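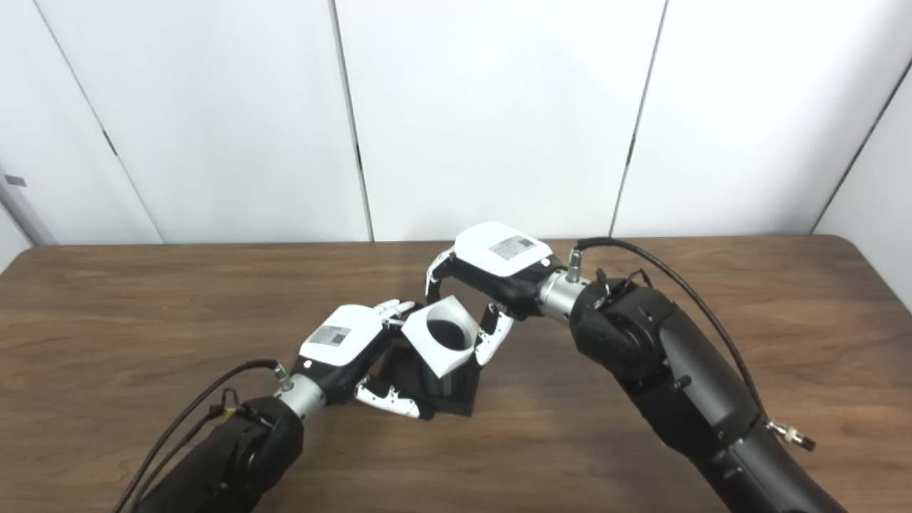

4.2 Objects nobody had a word for

I went into the Khamphan naming study thinking the hard part would be the kitchen things, all those ladles and strainers that go by six names depending on whose grandmother you ask. They were easy! The trouble came from the plain black and white pieces, the ones with a clear shape and no obvious job. Of the 100 objects on our list, 13 ended up in this group, and they used up more of my afternoons than all the others together.

Take the hollow one with the white square top and the big round opening, sitting on its black angular base. People who met it at Closthorpe went for the hole first and built a name from there (ring, porthole, speaker, fan). At Keltcombe they mostly started with the square and called it some kind of frame or box. I'd expected the colour to matter more than it did. Hardly anyone used "white" unless I asked them to tell it apart from something else, and the ribbed part down in the black section almost never came up. Tilting changed things too. With the opening facing up towards them, people talked about putting something in it, and when I stood it straight they talked about looking through it.

The second kind of trouble was working out where one object stopped. A black thing over another black thing, on dark brown wood, is a nuisance to describe, and I say that as the person who wrote the instructions. Some people gave me one name for the lot, usually with "and its base" or "on a mat" tacked on the end. Others gave me two names and then wanted to change the first one.

Figure 4. Black rounded item positioned over a flat, square-edged black piece on the wood-grain tabletop. 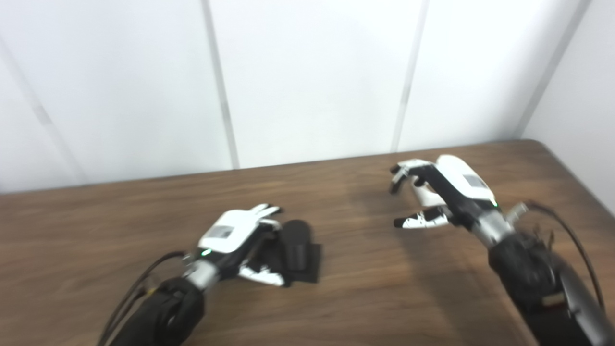
I scored a shared name as one answer and a split name as two, then went back through all 1,168 answers for this group to check I'd stuck to my own rule. I hadn't, quite. In the January batch I'd been counting "on a mat" as a split, so those were redone before anything went into the Plukex tables.

What I didn't settle is whether people would behave the same way with a lighter tabletop underneath. My hunch is that a pale surface would bring out more split names, as the edges of the flat piece would be easier to pick up. We kept to dark wood throughout, so that one stays a hunch for now. The spelling variants (grey and gray, mostly) were merged before scoring and are listed with the raw answers.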